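印刷する | メールで送る

11月分の進捗報告(地域おさがりライブラリー「Olance」)

ウィリヤさん、いつもお世話になっています。ウスマニです。前回の報告が数字ばかりで読みにくいとのことだったので、今回はふだんの調子で書きますね。

まず貸し出しから。今月の貸し出しは1,283点でした!先月の後半に雨が続いて客足が落ちていたので、正直かなりほっとしています。伸びたのは冬物のコートと長靴で、おもちゃや絵本は横ばい。登録家庭は215世帯になりました。このうち小学生のいるお宅が思ったより多くて、サイズ130以上の服がまったく足りていません。赤ちゃん用の肌着は棚からあふれているのに、です。

寄付の受け付けは火曜の夕方に一本化しました。前は開館中いつでもどうぞ、としていたのですが、貸し出しの列と寄付の袋が入口でぶつかって大変だったんです。切り替えた最初の週は「聞いてないよ」と何人かに叱られました(張り紙の字が小さすぎました、反省)。いまは落ち着いています。

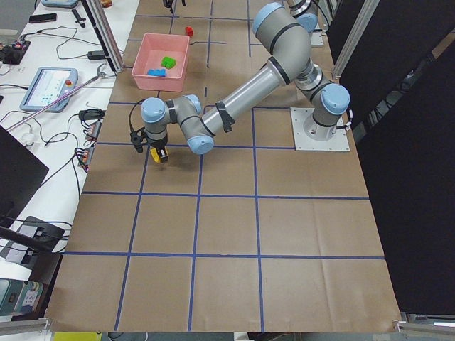 クラフト紙と青いテープでマス目をつくった作業台

在庫の台帳は、紙のカードからNovdenへの移行がほぼ終わりました。シトンプルさんが夜にこつこつ入力してくれて、残りは絵本だけです。ただ、カード時代の分類が人によってばらばらで、「上着」と「アウター」と「羽織りもの」が別々の項目になっていたりします。統一の作業は12月に回させてください。バーコードのシールは追加で500枚注文しました。洗濯ではがれる問題がまだ残っているので、服には縫い付けの布タグを試すつもりです。ウイスアンさんがミシンを持っているそうで、お言葉に甘えようかと。

それから、お直しの会。今月は2回開きました。一回目はボタン付け、二回目はひざあてです。二回目にアンブローズさんが持ってきてくれた端切れがとにかくかわいくて、参加したお母さんたちが破れていないズボンにまで付け始めて、閉館時間をだいぶ過ぎてしまいました。鍵の返却が遅れた件は大家さんにお詫びして、次からは30分早く始めることで了解をいただいています。

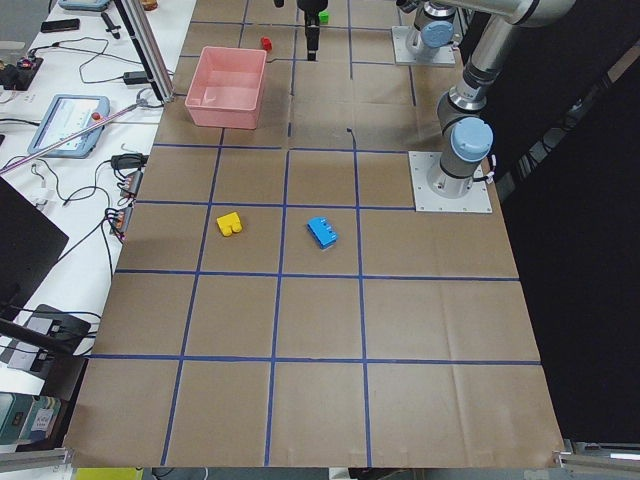 お金のことも少し。暖房費が予算より上がりそうです。建物が古くてすきま風がひどく、窓に断熱シートを貼ったものの、北側の部屋はまだ上着なしではつらいです。消耗品費に余りが出る見込みなので、そこから光熱費へ振り替えてもよいか、ご相談させてください。逆に、予定していた棚の購入は取りやめました。閉店する文具店Laiさんから、しっかりした棚を譲っていただけることになったんです!運搬費だけはこちら持ちになります。

うまくいっていないことも書いておきます。返却の遅れが増えています。催促の電話はかける側も気が重くて、つい後回しになりがちです。返却日の前の日にお知らせを送る方法を考えていますが、メールを使わないご家庭もあるので、はがきとどう組み合わせるかで迷っています。ほかの助成先でよいやり方をしているところがあれば、ぜひ教えてください。

来月は、130以上の服の寄付の呼びかけ、分類の統一、布タグの試し縫いを進めます。年末の休館日はまだ決まっていません。決まったらすぐお知らせします。領収書の写しは別便でお送りしました。

シャジア・ウスマニ

このページを印刷 | このページをメールで送る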